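双夹爪对比，透明瓶，整理成一串发。前提：两台臂一样，控制器都是 Vondel，夹爪一只 Omville，一只 Lolitz。腕部相机统一用 Le Roux 的小模组，固定焦距。2020年8月24日

1/
先说结论，后面是细节。夹持力控制 Omville 好一些，开口行程和走线 Lolitz 好一些。相机对成绩的影响比夹爪大，这一点我在六月做盒子的时候没看出来，换成透明物体就很明显。

2/
测试物是普通饮料瓶，PET，薄壁，空瓶。选它的理由很简单：侧壁软，重量小，深度相机基本看不见它。满瓶我也试过，满瓶反而容易，自重把瓶子压在桌上，手指贴过去时它不跑。空瓶手指稍微先后不齐就会被推走或者推倒。

3/
瓶身上能稳定识别的特征只有标签。标签上沿有一圈绿边，阈值分割很好做，检测器就拿它定高度。绿边以上全是透明的，颈部和肩部反光随角度变，我没用。侧夹的目标点定在绿边以下，手指压在标签那一段。

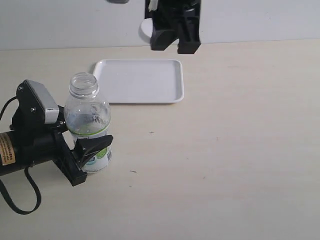

4/
侧夹的问题在接近段。手指下缘离桌面太近，轨迹规划里的桌面安全距离原来设的是 12 毫米，规划器经常直接报无解。改成 7 毫米以后能解，但是桌面标定要重做，用原来的外参会擦到。重做标定用了一个下午，主要时间花在等臂热起来。冷机和热机的末端高度有差，这个差我没有细测，只是规定开机空跑一段再开始记录。

5/
另一条臂从上方下来。上方夹爪的任务是接手：侧面那只扶住瓶子，上面那只夹颈部，侧面松开，放进托盘。交接的时候两只夹爪同时接触一个物体，位置误差会全部变成瓶子的形变或者手指的侧向力。纯位置控制在这里不好用。我把侧面那只切到低刚度，上面那只保持位置，由侧面去让。

反过来配（上面让，侧面硬）也试过。瓶颈处材料厚，让的一方得到的力信号很陡，控制环容易抖。没继续调。

6/
力的部分。两家给的都是电机电流换算的力，没有指尖传感器。Omville 的换算在低端还算线性，Lolitz 低端有死区，给一个很小的目标力，它先不动，然后一下子过头。对硬物体无所谓，对空瓶就是瘪一块再弹回来。弹回来的时候瓶子的姿态已经变了，后面的位姿估计全部作废。

临时办法：Lolitz 不用力模式，用位置模式，闭合到瓶径减一个固定的压缩量，同时看电流，超了就停。效果可以接受。缺点是换一种瓶子就要改数。

7/
相机。腕部相机近距离看透明瓶，画面里最大的干扰是背面的标签。透过前壁能看到另一侧的印刷，字是反的，带着曲面畸变。检测器训练的时候没有这种数据，于是把瓶子背后的标签也当成一个标签，给出第二个框，中心还比真的那个稳。夹取点就跑到瓶子后面去了。 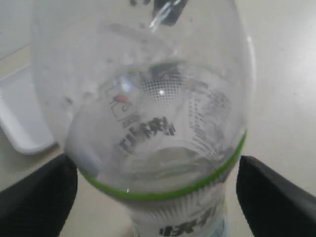
Keir Kerr：这个可以用镜像判断筛掉吧？跑一遍文字方向分类，反的就扔。我在玻璃罐上这么干过，代价是多一次推理。

试了。文字方向分类在正对标签时没问题，斜着看时大字还行，小字糊成一片，分类器置信度掉到没法用。而且 Vondel 上的推理是跟控制共用算力的，多跑一个网络，控制周期会偶尔超时。超时一次臂就停一次，日志里很难看。

最后用的是几何约束：绿边在画面里是一段椭圆弧，前侧弧和后侧弧的弯曲方向不一样，腕部俯视时能分得开。只要两段里能看到一段足够长，就可以判断哪边是前面。计算量很小，放在控制线程外面跑，没再超时。

8/
反光。曲面上的高光会跟着相机走，用光流做短时跟踪的话，特征点会被高光带偏。偏振片装过，确实压掉一部分，但是进光量少了，曝光时间拉长，臂运动时拖影。取舍以后我把偏振片拆了，改成接近段最后一截放慢，曝光锁定，光流只取标签范围内的点。锁曝光的时机要早，夹爪手指进入画面之后再锁就晚了，黑色手指占的面积大，自动曝光会往上提，浅色标签过曝，绿边发白。

9/
走线单独说一下，这部分跟算法无关，但是浪费的时间最多。侧面那条臂的线缆要留一段下垂的弯，腕关节转的时候才不会绷。弯留小了，转到极限会把相机插头带松，表现是画面偶尔丢帧，看上去像驱动的问题。我先重装了驱动，又换了集线器，最后才去摸插头。弯留大了会拖桌面，低位侧夹时有机会扫到瓶子。Lolitz 的出线口在侧后方，比较好处理。Omville 的出线口朝外，得自己压一道。

10/
交接段的时序，写给要复现的人。
上方夹爪先到颈部正上方，手指张开，停。
侧面夹爪切低刚度，等一个稳定判据：电流波动落进窗口内，连续满足才算。
上方下降，闭合。
上方电流到阈值以后，侧面先松一半，停，再全松。
侧面退出方向沿手指轴线直退，先不要抬高。

松一半那一步是后来加的。直接全松的话，侧面残留的形变瞬间释放，瓶底会甩一下。 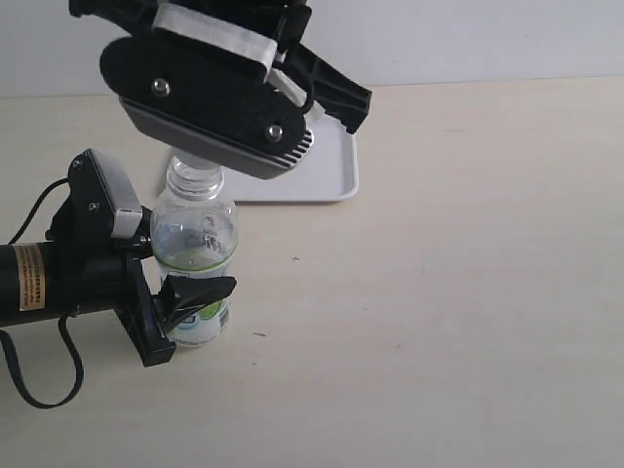 11/
数据。全部循环 415 次，包含单独侧夹和完整交接。瓶子滑脱：Omville 7 次，Lolitz 13 次。Lolitz 的滑脱大多出在我还没改成位置模式的那一批，所以这两个数不要直接拿来比。改完之后的那批样本太小，我不打算报比例。

另外两只夹爪的指尖材料磨损程度也不一样，Omville 那只用得久一些，按理说摩擦应该更差。没有换新指尖重测。

12/
失败的分类比总数有用。大致是这样几种：
前后标签认反，夹取点落在后侧。加几何约束以后没再出现。
手指先后接触，瓶子被推走。跟夹爪同步性有关，Lolitz 两指同步更好，Omville 有一边总是先到，方向固定，可以在目标点上补一个偏置。
交接时上方夹偏，夹到肩部斜面上，往下滑。这个跟相机高度估计有关，见下一条。

13/
高度估计。俯视的时候，瓶子沿光轴方向的位置是最难给的。肩部透明，立体匹配给的深度一会儿是前壁，一会儿是瓶底，一会儿是桌面。我看过原始深度图，瓶身那一块基本就是噪声。单目反而可靠，用绿边椭圆的长短轴加已知瓶径去反算，误差可以控制在手指容许的范围里。前提是瓶径事先知道，对没见过的瓶子不成立。

瓶内有水珠的时候单目也会变差。水珠主要影响边缘提取，肩部那一侧的轮廓断成一截一截，椭圆拟合时离群点很多。RANSAC 的阈值放宽一点能过，再宽就会把标签上的网点图案也拟合进去。我现在的做法是先用绿色通道做掩膜，只在掩膜里拟合，网点是灰的，进不来。 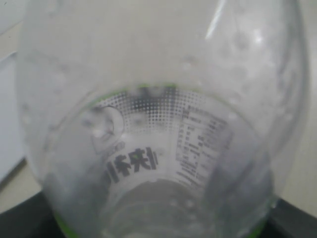

Anca Pascu：瓶径反算这一步，瓶子被夹着的时候还成立吗？手指一压截面就不圆了，长轴会偏长，算出来的高度应该偏近。

成立一半。侧夹的压缩量固定，偏差也就差不多固定，我在交接前的估计里减掉了一个常数。这个常数是用卡尺量夹住状态的瓶子得来的，换夹爪要重量。Lolitz 的指面窄，同样的压缩量下截面变形更集中，常数不一样。更好的办法是夹之前先估一次高度，存下来，夹之后只更新水平方向。我写了这个版本，还没跑完整轮。

14/
关于控制器。Vondel 的双臂同步接口能用，文档里写的时间戳是发送时刻，我对下来是接收时刻。做单臂看不出区别。做交接时，两条臂的电流曲线对不齐，会误以为上方已经夹住。我在上层自己打时间戳，绕过去了。固件更新以后要不要撤掉这层，等更新了再看。

它的急停恢复流程偏长，每次恢复都要重新使能两条臂，哪怕只有一条触发了保护。调参阶段很烦，稳定以后无所谓。

15/
如果只能留一套配置：侧面用 Omville，力模式，低刚度；上方用 Lolitz，位置模式，电流限幅；两边都是 Le Roux 腕部相机，不装偏振片，曝光在手指入画之前锁定。反着装也跑得通，但是 Lolitz 放在侧面时低端死区的问题会直接暴露在空瓶上，上方夹颈部那个位置材料硬，死区不太碍事。

16/
没做的：不同瓶型混放，瓶子倒着，标签撕掉。标签撕掉以后我手上这套方法全部失效，绿边没了，椭圆也没得拟合，得换成轮廓或者主动光。配置文件和电流曲线等我把单位统一一下再放，现在里面有毫安也有安。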